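Part 2: Folding a down jacket for the Momeo storage bag

I'll own up straight away, I used to roll my down jacket into a ball and sit on it. Then I bought the Momeo bags, tried to do things properly, and ended up writing this part of the guide for everyone else who has a puffy jacket and a small wardrobe! The medium bag is 60 cm long and 80 cm round the middle, which suits most adult jackets without a hood.

Before you start

Empty the pockets (I once packed away a bus pass until autumn) and check that the jacket is completely dry, seams and all. If you've just washed it, give it another day on the airer.

1. Clear a bed or a big table and spread the jacket out flat, with the collar away from you.

2. Smooth the body with open hands, working from the middle outwards. Don't press hard, you only want the big creases out.

3. Now do the cuffs. Take hold of each one by the ribbing, lift it clear of the jacket and let the sleeve straighten itself. If any lining is poking out, tuck it back in.
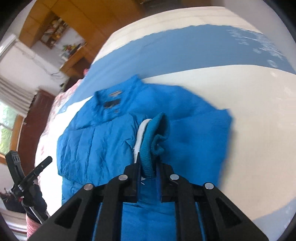
Step 3: lifting a cuff by its knitted ribbing.

Note: please don't pull on the quilted part to straighten a sleeve. The ribbing has some give and the stitching on the shell hasn't, as I found out with my old Workanside one.

4. Fold both sleeves in across the body. They can overlap a bit.

5. Fold the sides in until the whole thing is slightly narrower than the bag.

6. Start at the hem and roll loosely up to the collar, stopping now and then to let the air find its way out.

7. Slide the roll into the bag, collar end first, and pull the cord.

Caution: no vacuum bags for long storage. Down needs room, and a jacket squashed flat since May can take ages to plump up again.

Kalevi Räsänen wrote in to ask if steps 4 and 5 can be swapped. They can, but I find the sleeves slither about if you leave them till last. For long coats, go on to Part 3.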